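Water play tables: layout and spill control
Speaker notes, Friday session, Corton room

Slide 1. Open with the scope. Tabletop water play only, shallow tray, small floating toys. Floor tubs are covered in the Maruyama handout. Mention that the Hemumska site ran the activity 9 times in September, and that most of the complaints concerned wet floors.

Slide 2. Basic layout. Two tables end to end, tray in the center, buckets to the right. Point out the seam between the tables. Water finds it.

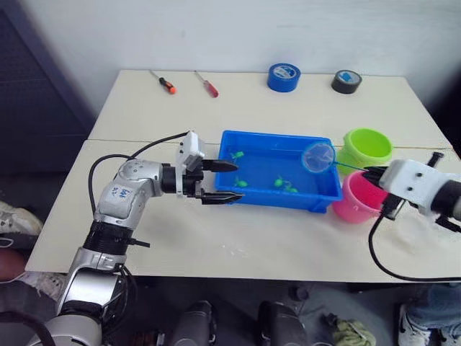 Tray, toys and two buckets on paired tables.

Pause on the water on the tabletop. Tape and screwdrivers stay at the back edge, well away from the tray. Ask the room where they would put a towel, and take 3 answers at most.

Slide 3. Transfer distance. Each toy moved from tray to bucket is a chance to drip, so the bucket should stand close to the tray.
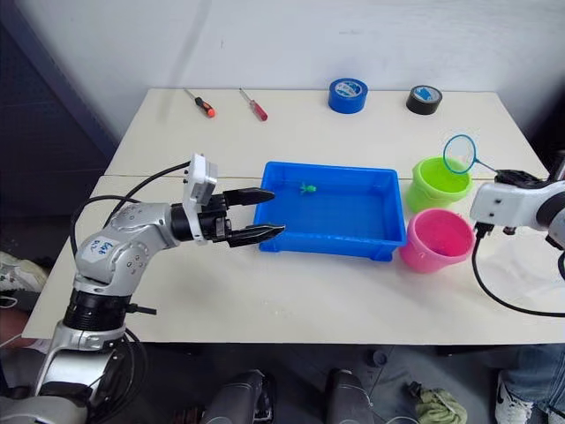
Spill volume depends mainly on how long a net travels over bare table. Cesmont logged 169 transfers and found the same thing — short paths, less mopping. Note the net held above the green bucket, with the pink one nearer the table's edge. Drain the net over the tray before moving it across.

Slide 4. Tray fill. Keep the level well below the rim. A toy needs enough water to float and no more. Refill with a measuring cup, and keep the cup on the bucket side.

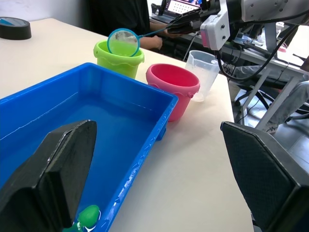

Slide 5. Cleanup

Nets first, then toys, then the tray. Two people carry the tray if it is still full. Wipe along the seam last and check underneath. Allow 6 minutes — longer if the tables have to be separated. Take questions, then hand out the checklist.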